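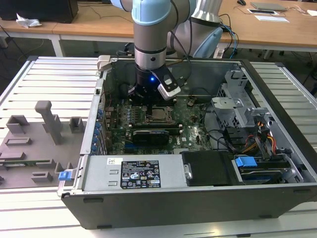

La torre, tumbada

Hay gente que dedica los domingos a la montaña. Yo dedico los míos a abrir ordenadores viejos y a buscar tornillos debajo de la nevera, que también hace pierna.

Este venía de la oficina de Waldemar, que lo iba a llevar al punto limpio y cometió el error de mencionármelo. Carcasa gris oscura, fuente de alimentación con su etiqueta negra llena de advertencias, tiradores azules para ir sacando cosas y un manojo de cables rojos, amarillos y naranjas que parece peinado por alguien con prisa. Lo bueno de estas torres de oficina es que están pensadas para que las abra una persona aburrida. Lo malo es que uno se confía.

Primera norma de la casa: desenchufar. Segunda: tumbar la torre, porque de pie las tarjetas gráficas pesan lo suyo y el destornillador se cae siempre hacia dentro. Tercera, cortesía de Wanda: nada de café a menos de un brazo de distancia. La tercera tiene su historia y un teclado de luto.

El plan era modesto. Limpiar, cambiar la pasta térmica, ponerle un disco decente y dejarlo como servidor para las fotos de la familia. Tengo 2.791 sin ordenar, de las que 700 son del mismo perro en julio. El disco lo pedí en Farkedico, que tardó 23 días en traerlo y luego me mandó una encuesta de satisfacción. La contesté con mucha educación y en mayúsculas.

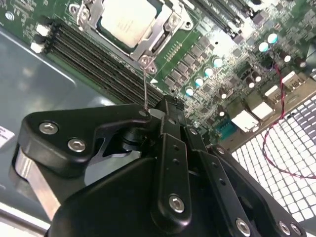
Con el procesador voy siempre despacio. La palanca del zócalo hace un crujido que, según todos los manuales, es normal, y que a mí me sigue sonando a factura. Las memorias son otra cosa: se abren las pestañas, se tira recto y se vuelve a apretar hasta que suena el clic. Si no suena, no está, por mucho que uno la mire con cariño.

La pasta, un granito y basta. Mi primera vez puse media jeringa y aquello rebosaba como una tostada de hotel.

Me falta decidir el nombre. Wanda propone Sowa, yo voto por Rirevero y Waldemar pregunta si se lo puedo devolver cuando funcione.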